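Kostthorpe gripper sim: README and data card

Maintained by Kwame Quansah. Hardware side by Uriel Cervantes, who should be asked about anything with a screw in it.

What is in the folder

Simulated grasps of a puzzle cube by a parallel gripper, rendered from a camera fixed near the fingers. The gripper model was drawn up from the one we are building in the shared shop at Callville. There are 3000 episodes. Each one has a rendered image stream, joint positions for the gripper, the pose of the cube, and a success flag. Please read the section on the success flag before you train on it.

The set exists so that we could try a grasp policy before the real gripper was finished. Whether that was a good idea is still open. I argued against it, lost, and then ended up writing the renderer settings, so you are getting the README from the person in the shop who believes in this the least.

Layout

episodes/ one folder per grasp, numbered, zero padded
meshes/ gripper and cube
configs/ light, camera and friction settings, one file per run
tools/ the viewer and the script that makes the splits
notes/ Uriel's build log, copied over when he remembers

The splits are train and test. There is no validation split. Make your own from train, and split by run if you can. Episodes from the same run share a light position, and shuffling them together will make your numbers look better than they should.

Rendering

We started with Pernosex, which someone at the shop already had working, and moved to Hrytsenko after the second run. The two handle shadows differently. The config file says which one was used, under "renderer". If you mix them, and most people will, check your results on each one separately.

Shadow resolution was set low to get through the runs overnight. I was told the network would not care. Maybe so, but I have not seen a test that shows it, and stepped shadow edges are a very regular pattern for a network to latch on to. The backgrounds are plain color with no texture. Our real bench is scratched, stained and covered in tape, so expect trouble there.
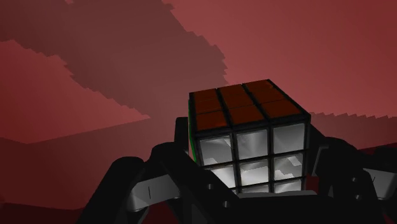 Cube held low in the gripper, orange face up, with toothed shadow edges on the red background.

Reflections are the other thing I would worry about. The white tiles pick up gray patches with jagged borders, and the black finger parts go so dark that you lose most of the shape. A policy that finds the fingers by their outline will have little to work with whenever a dark shadow falls behind them. Uriel says the printed parts look nearly that dark under the shop lights. I would like to see a side by side before I agree.

The cube

One cube mesh, solved or scrambled depending on the run. The mesh is a rigid body, and none of its layers turn. If you came looking for in-hand manipulation or solving, you will not find it here. Cube mass and friction are guesses. Uriel weighed a cube on the kitchen scale at the shop, but that scale also says my phone weighs nothing, so treat the figure in the config as a starting point and vary it.

The gripper

Two fingers on linked arms, driven together. The real build uses the same link lengths as the mesh, or did when the mesh was exported. Uriel has since moved a pivot to stop the linkage from binding and has not sent me the new drawing. Joint positions in the episodes are for the old pivot. They will be a little off on the hardware, and worse near the closed end of the travel.

The screws in the mesh are there for looks. They carry no load in the simulation and nothing can come loose, which has not been my experience of the real one.

The success flag

"Success" means the cube was off the surface at the last step. It does not mean the grasp was good. I went through a batch by hand and found cubes hanging by a corner, cubes wedged against a link, and 2 episodes where the cube had sunk partway into a finger and was being carried along by the solver. All of those are flagged as successes. They are still in the set, listed in notes/bad_grasps, so that nobody downstream can say they were hidden.

If you need a stricter label, use the cube pose and finger contact fields and write your own test. tools/ has a first try at one. It throws out too much.

Results so far

None on hardware that I would put my name to. The policy does well on the test split, which comes from the same simulator with the same guesses in it, so that tells you very little. People have asked for the number and I have stopped giving it out.

Uriel wants to run it on the bench in June. The plan is 3 lighting setups, the same cube, and every attempt logged, including the ones where somebody bumps the table.

Known problems

Contact fields are empty in the first run.
Some Pernosex episodes start with the fingers already moving.
The viewer crashes if you scrub backward past the first step.
Gripper width is in millimeters in the configs and meters in the episodes. Sorry.

Use

Fine for hobby work and for teaching. Please don't quote it as evidence that the gripper works. Fixes are welcome, mesh updates especially. Uriel, that means you.

Last edited Thursday, April 10, 2025.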